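배추는 늘 앞줄에
레르닐리코(Lernilico) 장보기 교실의 채소 매대를 꾸리는 발데마르 소브차크

2022년 7월

발데마르 소브차크(Waldemar Sobczak)는 인사를 마치기도 전에 당근부터 집어 들었다. 초록 줄기가 달린 모형 당근이다. "이 줄기 좀 보세요. 줄기 없는 걸 사면 더 싸거든요. 그런데 줄기가 있어야 사람들이 쥐는 법이 달라져요. 다들 여기를 잡고 든다니까요!"

비담(Vitham)에 있는 레르닐리코는 말을 새로 배우는 어른과 아이들이 실제 생활 장면을 연습하는 곳이다. 우체국 창구를 흉내 낸 방도 있고 병원 접수처도 있지만, 내가 제일 궁금했던 곳은 채소 가게였다. 지난 10월에 처음 들렀다가 매대 앞에서 발이 떨어지지 않았고, 그 뒤로 이 매대를 차리는 사람을 꼭 만나고 싶었다.

소브차크는 스콜트사이드(Skoltside)의 시장에서 19년 동안 채소를 팔았다. 가게를 접고 두 달쯤 쉬다가 레르닐리코에서 방을 하나 맡아 달라는 전화를 받았다고 한다. "처음엔 가짜 채소라고 해서 조금 시큰둥했어요. 물을 뿌릴 일도 없고, 새벽에 나갈 일도 없고, 그럼 나는 뭘 하나 싶었죠. 그런데 상자를 열어서 피망을 꺼내는 순간에 손이 벌써 진열을 하고 있더라고요. 빨강 옆에 뭘 놓을지 고르고 있었어요."

색부터 놓는다

그의 진열은 색에서 시작한다. 칸마다 낮은 나무 칸막이가 있어서 한 칸에 두 가지를 나란히 담을 수 있는데, 어떤 둘을 짝지을지 정하는 데 가장 오래 걸린다고 했다.

"보라색은 혼자 두면 어두워 보여요. 그래서 빨강이랑 주황 피망을 붙여요. 당근은 길쭉한 초록 채소 옆이 제일 좋고요. 당근은 가지런히 맞추지 않습니다. 이리저리 향하게 그냥 부어 놓고, 한두 개가 앞턱까지 나와 있으면 손이 가거든요. 반대로 오이는 꼭 나란히 눕혀요. 비스듬하게요. 똑바로 눕히면 연필통 같잖아요." 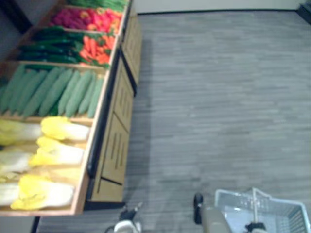 배추 자리를 물었더니 목소리가 한 톤 올라갔다. 배추는 크고 묵직해 보이니까 뒤로 보내고 싶은 마음이 들지만, 그러면 앞의 작은 것들이 전부 초라해진다는 것이다. "시장에서도 배추는 허리 높이에, 손님 가까이에 뒀어요. 사람들이 배추는 꼭 만져 보거든요. 눌러 보고, 들어 보고, 도로 놓고, 옆의 걸 또 들어 보고. 저는 그 시간이 좋아요. 그때 말이 나와요. '이거보다 작은 거 있어요?' 같은 말이요. 교재에서는 그 문장이 한참 뒤에 나오는데 여기서는 첫날에 필요해요."

듣고 보니 그랬다. 나도 외국에서 처음 장을 볼 때 제일 아쉬웠던 말이 '더 작은 것'이었다. 숫자와 색깔 이름은 외워 갔는데, 반만 달라거나 바꿔 달라는 말은 입에서 나오지 않았다.

매대는 바스콘셀로스(Vasconcelos)라는 목공소에서 짰다. 밝은 색 나무에 검은 금속 뼈대를 댔고, 위쪽 판이 손님 쪽으로 기울어 있다. 소브차크는 이 기울기 때문에 목공소와 세 번이나 전화를 했다고 한다. "너무 누우면 뒤쪽 채소가 안 보이고, 너무 서면 오이가 다 굴러요. 첫 번째 판은 오이가 굴렀어요. 아이들은 무척 좋아했지만요."

장바구니와 둥근 탁자

수업은 보통 둥근 흰 탁자에서 시작한다. 장바구니를 올려놓고, 무엇을 살지 정하고, 매대로 간다. 다시 돌아와서는 산 것을 꺼내며 이야기한다. 탁자와 매대가 몇 걸음 떨어져 있는 것도 일부러 그렇게 했다.

"걸어가는 동안 문장을 중얼거리는 분들이 많아요. 그 몇 걸음이 참 귀해요. 탁자가 매대에 바짝 붙어 있을 때는 앉은 채로 팔만 뻗어서 집어 왔거든요. 말도 짧았어요. '오이.' 끝. 떨어뜨려 놓으니까 '오이 주세요'가 되더라고요."

바구니는 손잡이가 하나 달린 연한 회색 플라스틱이다. 처음에는 예쁜 등나무 바구니를 썼는데 모형 채소의 꼭지가 자꾸 걸렸고, 무엇보다 동네 가게에서 쓰는 것과 달랐다. 소브차크는 연습할 때 든 것과 비슷한 물건을 진짜 가게에서 다시 들게 하고 싶어 한다. "가게 입구에서 바구니를 집는 순간에 '아, 나 이거 해 봤어' 하면 반은 된 거예요."

레르닐리코의 물품 목록에는 올여름 현재 2651점이 올라 있다. 교실 여섯 개 분량이고, 병원 방의 붕대와 우체국 방의 봉투까지 다 포함한 수다. 목록을 쓰는 사람은 미에치스와프 크비아트코프스키(Mieczysław Kwiatkowski)로, 소브차크와는 채소 이름 하나를 두고도 한참 토론하는 사이다. 요즘의 논쟁거리는 길쭉한 초록 채소들이다. 크비아트코프스키는 비슷하게 생긴 것은 한 상자에 모아 두자고 하고, 소브차크는 절대 안 된다고 한다.

"주키니하고 오이를 같은 상자에 넣으면 다음 사람이 같은 칸에 담아요. 그러면 배우는 사람은 둘 다 오이라고 알고 가요." 옆에서 듣던 크비아트코프스키는 고개를 저었다. "상자가 모자라서 그래요. 상자만 더 있으면 저도 나누죠." 둘은 내 앞에서 선반 폭 이야기를 한참 더 했고, 나는 그사이에 차를 다 마셨다.

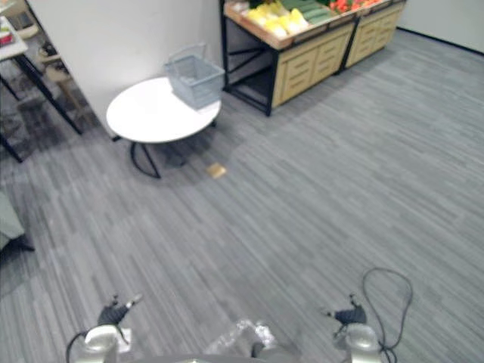
여주가 들어온 날

새로 들인 채소 가운데 소브차크가 가장 아끼는 것은 여주다. 스콜트사이드에서 장사할 때는 한 번도 팔아 본 적이 없다고 한다. 수업에 오던 분이 고향 음식 이야기를 하다가 "여기 매대에는 내가 먹는 게 하나도 없다"고 한 것이 계기였다.

"그 말을 듣고 집에 가서 잠이 안 왔어요. 맞는 말이잖아요. 제가 아는 채소만 깔아 놓고 있었던 거예요. 그래서 다음 수업 때 종이를 돌렸어요. 집에서 뭘 먹는지 그려 달라고요. 글자를 못 써도 그림은 그리니까요. 울퉁불퉁하고 길쭉한 걸 그린 분이 한 분이 아니었어요."

모형 여주를 구하는 일은 생각보다 까다로웠다. 색이 형광펜 같은 것, 돌기가 없이 매끈한 것을 몇 번이나 돌려보냈다. 지금 쓰는 것은 윤기 없는 초록색이고 표면이 제대로 우툴두툴하다. 그는 여주를 한 칸에 가로로 눕혀 차곡차곡 담는다. 바로 옆 칸은 배추다. 노란 잎끝이 곱슬곱슬한 배추와 짙은 여주가 나란히 있으면 어느 쪽도 묻히지 않는다며, 그는 두 손으로 허공에 칸을 그려 보였다.

"여주 칸이 생기고 나서 수업이 뒤집혔어요! 제가 물어보는 쪽이 된 거예요. 이건 어떻게 썰어요, 씨는 빼요, 소금에 절여요? 평소에 말수가 없던 분이 십 분을 설명했어요. 문법은 엉망이었죠. 그런데 저는 다 알아들었고, 그날 저녁에 그대로 해 먹었어요. 엄청 쓰던데요."

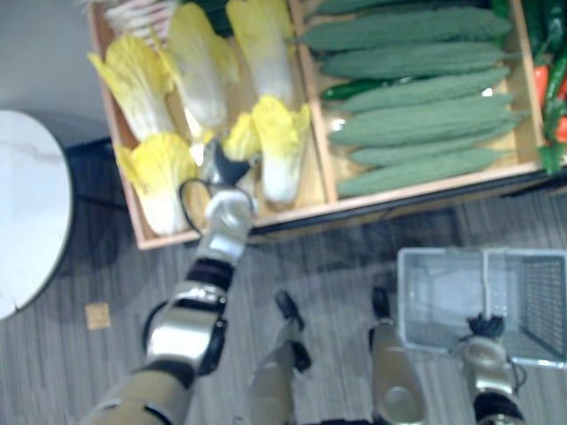 가격표도 그렇게 바뀌었다. 예전에는 모든 채소에 딱 떨어지는 값을 붙였다. 계산이 쉬우라고 그랬는데, 쉬우니까 말을 할 필요가 없었다. 지금은 연습용 돈으로 배추 한 포기가 1000, 여주 하나가 400이고, 묶음으로 사면 깎아 달라고 해도 된다. 깎아 주는 건 파는 역할을 맡은 사람 마음이다. 소브차크는 흥정에 약해서 파는 역할을 잘 시켜 주지 않는다고 했다. 시장에서도 그랬느냐고 물으니 그는 웃기만 했고, 대답은 크비아트코프스키가 대신했다. "그래서 단골이 많았죠."

하루의 끝에는 다시 채운다

수업이 끝나면 채소는 온갖 곳에 가 있다. 당근이 배추 칸에 꽂혀 있기도 하고, 고추 하나가 엉뚱한 칸의 채소 사이로 들어가 있기도 한다. 소브차크는 수강생들과 함께 정리를 한다. 정리도 수업의 일부인데, '옆에', '밑에', '사이에' 같은 말은 이때 제일 많이 나온다.

"고추는 잘 숨어요. 작고 미끌미끌해서요. '고추 어디 있어요?' 하면 다 같이 찾아요. 누가 '여주 사이에 있어요' 하면 박수 쳐 주고요. 어른들도 좋아합니다, 이거."

정리 순서는 큰 것부터다. 배추를 먼저 놓고, 길쭉한 것을 눕히고, 둥근 것으로 빈 데를 메운다. 나도 한 칸을 맡아 오이를 눕혀 보았는데 생각만큼 되지 않았다. 각도가 조금만 달라도 끝이 들쭉날쭉해진다. 소브차크는 내가 놓은 오이를 가만히 보다가 맨 끝의 것을 살짝 밀었고, 그러자 신기하게도 줄 전체가 반듯해 보였다.

다음에 들이고 싶은 것을 묻자 그는 주머니에서 접힌 종이를 꺼냈다. 수강생들이 그린 그림이었다. 연근이 있고, 오크라가 있고, 둘이서 아무리 들여다봐도 모르겠는 뿌리채소가 하나 있었다. "이건 그린 분한테 다시 물어봐야 해요. 가을 학기에 오신다고 했어요." 그는 종이를 도로 접어 넣고 토마토 상자를 가지러 갔다.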